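Estudio de la resistencia al desgarro de bolsas de papel kraft en función de la humedad ambiental

Trabajo de la asignatura Materiales II
Entregado el 14/4/18

1. Introducción

El papel kraft se utiliza en el envasado de productos secos por su relación entre masa y resistencia. Sus propiedades mecánicas dependen del contenido de agua de las fibras, que a su vez varía con la humedad relativa del local donde se almacena. En este trabajo se mide la fuerza de desgarro de un papel comercial acondicionado a tres niveles de humedad y se compara con el valor que figura en la hoja técnica del proveedor.

El material procede de un lote de bolsas de la firma Söderlund, adquirido por el departamento para otro proyecto y sobrante en el almacén. La hoja técnica no indica en qué condiciones se obtuvo el valor de resistencia, y esa omisión fue el punto de partida del trabajo.

2. Fundamento

La celulosa es higroscópica. Las moléculas de agua se introducen entre las cadenas y sustituyen parte de los enlaces de hidrógeno que unen unas fibras con otras. Con poca agua el papel es rígido y frágil; con más agua las fibras se deslizan antes de romperse y el desgarro consume más energía. Por encima de cierto contenido los enlaces se debilitan tanto que la hoja pierde cohesión. Se espera por tanto un máximo – no una variación siempre creciente o decreciente – cuya posición depende del gramaje y del grado de refino de la pasta.

Hay que distinguir entre la resistencia a la tracción y la resistencia al desgarro. La primera suele disminuir al aumentar la humedad en el intervalo que nos interesa. La segunda puede aumentar en ese mismo intervalo. En las bolsas el fallo se inicia casi siempre en un pliegue o en el borde encolado, de modo que el desgarro es el parámetro más útil.

3. Material y método

Se cortaron 143 probetas rectangulares con guillotina, evitando los pliegues y la zona de cola. Se marcó en cada una la dirección de fabricación. En el extremo corto se practicó una entalla con cuchilla nueva, cambiando la hoja cada vez que el corte presentaba rebaba.

Las probetas se repartieron en 3 recipientes herméticos con disoluciones salinas saturadas, que mantienen una humedad relativa estable a temperatura constante. Se dejaron acondicionar 5 días. El ensayo se realizó en un péndulo de tipo Elmendorf del laboratorio de Matcombe, previa comprobación del cero y de la nivelación de la base. El tiempo entre la extracción del recipiente y el ensayo se mantuvo lo más corto posible, ya que el papel empieza a equilibrarse con el aire de la sala en cuanto se abre la tapa.

Los datos se anotaron a mano y se pasaron después a la hoja de cálculo Stareo. Se descartaron las lecturas en las que la línea de rotura se desvió hacia el borde lateral de la probeta.

4. Resultados

En la dirección transversal la fuerza media aumentó del recipiente seco al intermedio y se mantuvo casi igual en el húmedo. El valor medio del grupo intermedio fue de unos 400 mN. En la dirección de fabricación los valores fueron inferiores en los tres grupos y la dispersión, menor.

Las probetas del recipiente seco dieron bordes de rotura limpios. Las del húmedo mostraron fibras largas arrancadas a ambos lados, lo que concuerda con el mecanismo de deslizamiento descrito en el apartado 2.

El valor de la hoja técnica queda dentro del intervalo del grupo intermedio en dirección transversal. No coincide con ninguno de los otros grupos. Parece razonable suponer que el proveedor ensayó en atmósfera normalizada y publicó solo la dirección más favorable, aunque no se ha podido confirmar.

5. Discusión

La principal fuente de error es el manejo. El calor y la humedad de los dedos modifican localmente el papel, y al principio no se usaron guantes. Las primeras lecturas del grupo seco son algo más altas que el resto y podrían deberse a esto. Se han conservado en el cálculo porque su eliminación no altera el orden de las medias.

La segunda fuente es la entalla. Una diferencia pequeña en su longitud cambia el recorrido de rotura y, con él, la lectura del péndulo. Sería preferible usar la cuchilla integrada del aparato, que en el momento del ensayo estaba sin afilar.

Tampoco se controló el espesor hoja por hoja. El lote procede de un solo pedido, pero no consta que todas las bolsas salieran de la misma bobina.

6. Trabajo pendiente

En junio se repetirá el ensayo con papel del almacén de Clirnardale, de mayor gramaje, y con un cuarto nivel de humedad. Se medirá también la masa de cada probeta antes y después del acondicionamiento para expresar los resultados en función del contenido real de agua.
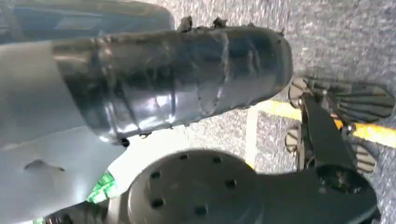 Para esa segunda serie se prevé además ensayar probetas con el pliegue incluido, cortadas de modo que la entalla quede alineada con él.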